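洞洞板装好第 12 天,汇报一下近况。

先交代背景。我家以前的工具都住在一个抽屉里。那个抽屉的特点是拉得开、推不回去,因为总有一把钳子在里面站起来顶着。每次推抽屉都像在跟人掰手腕,我的胜率不高。

后来我搜“工具 收纳”,手机就懂了,连着给我推了一个星期的墙。别人家的墙,扳手从小到大排着队,每把后面还描了白色轮廓,跟案发现场似的。我看得很感动,凌晨一点下了单。

买的是 Stikdale 的灰色洞洞板,两块拼一起,中间有条缝。安装说明写着“25 分钟轻松完成”。我怀疑写说明的人家里墙是豆腐做的。我花了一个下午,外加第二天早上。

挂钩另买,这是他们家的生意经。板子不贵,钩子按包卖,一包 40 个,形状五花八门,有单的,有双叉的,还有一种弯成 U 形的,我到现在也没想明白它原本打算伺候谁。

钩子的问题在于,你取东西的时候它会跟着一起出来。剪刀到手了,钩子也到手了。等于每次用完要挂两遍,先挂钩子,再挂剪刀。

关于哪样东西挂哪儿,我有一套理论。常用的放中间,不常用的放两边,胶带按颜色排。这套理论维持到第三天。第三天我要拆一个纸箱,拆完随手一挂,从此中间归谁全看当天谁先到。

胶带倒是意外的成功。以前找胶带要十分钟,找胶带的头又要十分钟。挂起来以后第一个十分钟省了。

黑色的杯子是另外配的,本来打算放铅笔和尺子,很文雅。现在里面插着螺丝刀。铅笔去哪儿了我不知道,大概在原来那个抽屉里,终于能躺平了。

螺丝刀插杯子里有个好处,顺手。坏处是因为顺手,我开始用它撬油漆罐、开快递、捅下水口。工具收纳做得好,工具死得快,这一点别人的视频里没讲。

现状如下:
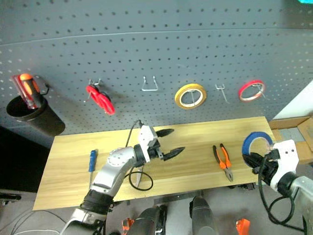
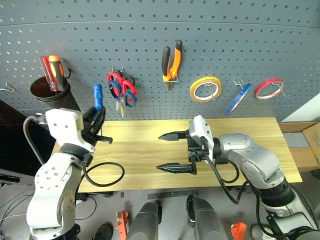

两张里黄胶带和红胶带都在墙上,剪刀也在,钳子则是一张在桌上、一张在墙上。我对钳子没有更高的要求了。

刚发出去,Samuele Vitale 就来留言:钳子别竖着挂单钩,时间长了会往一边歪,换个宽一点的双叉钩,两个把手各搭一边,取的时候钩子也不容易跟着跑。剪刀同理,挂一个圈就够,别两个圈都套上去,不然你每次都得拆弹一样往外摘。

谢谢,有道理。双叉钩我有,一包里给了好几个,一直当它是赠品。今晚就去换。

他还问我为什么不描轮廓。描过。用铅笔描的,描完剪刀,觉得位置应该再往左一点,擦了重描,灰板上糊了一片,像剪刀在那儿遇过害。擦到半夜,剪刀原地不动,我认输了。

有人问板子离桌面留多高。我没量,凭感觉。感觉的结果是最长的那把尺子挂上去会戳到桌面,所以尺子现在住在门后面。建议你们先拿最长的东西比一下,再打孔。这是我打完孔之后的建议。

也有人问桌子。浅色木头的,纹理挺好看,二手市场收来的,卖家说是 Kröger 的,我没找到标,他也没找到。桌面我立过规矩:用完的东西不许过夜。这个规矩目前约束我本人的效果一般。

螺丝刀尤其难管。离杯子就一个手臂的距离,可是拧完最后一颗螺丝的那一刻,人会突然觉得人生已经完成了,剩下的事明天再说。

对照组:我同事在 Flutport 买了一整套带抽屉、带灯、带锁的工具柜,花了 2959。我问他柜子里都放了什么,他想了一下,说一把锤子,还有说明书。

所以洞洞板还是值的。它最大的作用是让你站在门口就能看见自己缺什么。抽屉会替你瞒着,墙不会,钩子空着就是空着,你路过一次它看你一次。

我对付空钩子的办法是再买点东西挂上去。昨天看中 Storncombe 的一把小水平仪,购物车里放着呢。我没有任何需要找平的东西,除了这块板子。

对,板子是歪的,左边低一点。装的时候退后三步看,很平。喝了口水回来再看,不平了。已经上了螺丝,我决定相信第一眼。

回复一下问钩子能不能用热熔胶固定的:能,但是固定以后就不能换位置了,那你买洞洞板干嘛,直接往墙上钉钉子好了。我在背面垫了一点点蓝丁胶,试了两个钩子,目前取剪刀的时候只有剪刀下来。观察几天,行的话我把剩下的都垫上。

双叉钩换好了,钳子挂上去了,把手一边一个,确实稳。就是双叉钩比原来的宽,把旁边的黄胶带挤过去了一格,黄胶带又挤了红胶带。红胶带再往右就没有板子了。

Stikdale 的单块加长板在打折,我先看看,不一定买。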